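**寝具リサイクルだより 4月**

## シーツのたたみ直しと仕分けを始めました

Moulinの2階で、寝具の仕分け作業が始まりました。Nondinauの宿舎で使わなくなったシーツやカバーを引き取り、点検してたたみ直し、必要なところへ回す取り組みです。これまでに集まった布類は2147点になりました。前号の時点では1000点に届いていなかったので、置き場の棚を増やして対応しています。

作業は午前10時から始めます。最初に行うのは、布を平らに広げて傷みを見ることです。たたまれたままでは、中央の擦り切れや縁のほつれを見落とします。広い面に一枚ずつ広げ、手のひらでしわを外側へ送りながら、表と裏の両方を確かめてください。

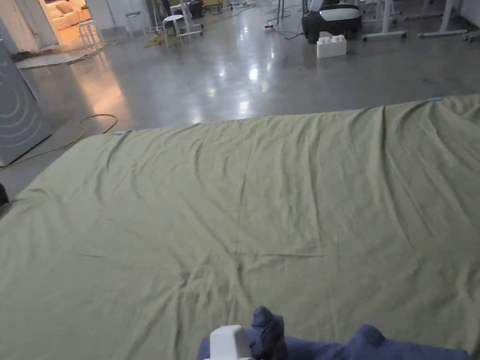
点検で見るところは、縁の縫い目、四隅、それから体が当たる中央部分です。指先ほどの小さなほつれは補修に回します。薄くなって向こうが透けるものは、雑巾用の箱に入れます。迷ったときは補修の箱に入れておけば、Monique Guillotさんが後でまとめて判断します。

たたみ方は、今回から次の手順にそろえます。

1. 長い辺を合わせて半分に折る。
2. もう一度、同じ向きに半分に折る。
3. 短い辺のほうから三つ折りにする。
4. 輪になった側を手前に向けて棚に置く。

大判のものは二人で角を持つと早く終わります。一人で行う場合は、先に奥の二つの角を合わせ、それから手前を引き寄せます。空中で振ってたたむとほこりが立つので、面の上に置いたままで進めてください。

ゴム入りのシーツは上の手順ではうまくいきません。四隅を内側に入れ込んで四角に近い形を作ってから、三つ折りを二回行います。仕上がりが多少ふくらんでもかまいません。棚では平らなシーツと別の段に置きます。

枕カバーなどの小物は、ベッドの上で作業しても十分です。下に敷くシーツは薄い色のほうが、濃い色の布についた糸くずを見つけやすくなります。たたみ終えたものを同じベッドに積んでいくと未点検の分と混ざるので、区切りごとに棚へ移してください。 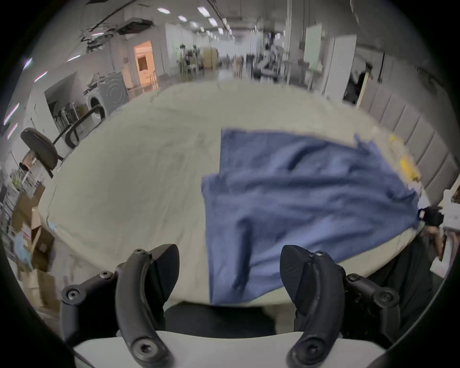
*ベッドの上に広げた青い布。奥に洗濯機、左手の壁ぎわに段ボール箱*

洗濯については、Annelies Mulderさんから連絡がありました。濃い色と薄い色は必ず分けて洗います。洗剤は量を半分に減らし、柔軟剤は使いません。乾燥が足りないままたたむと棚の中でにおいが出るため、縫い目の厚い部分を触って確かめてから点検に回してください。

棚のラベルはGaspard Arnaudさんが作り直しました。これまでのサイズ別に加え、色の濃淡でも分けています。古いラベルが残っている段は、見つけた人がはがしてください。

引き取り先は現在18か所です。そのうちRalelの宿泊室には、来月、大判のシーツと掛け布団カバーを届けます。枕カバーは在庫が多いので、希望があれば数を添えて申し込んでください。タオルと毛布は今のところ受け付けていません。

次回の作業も同じ部屋で行います。一度に入れるのは20人までです。参加を希望する人は、Kelly Salesさんまで名前と来られる時間を知らせてください。途中からの参加もできます。爪の引っかかりで布を傷めることがあるので、指輪と腕時計は外して作業してください。

(文・Nadège Lecomte)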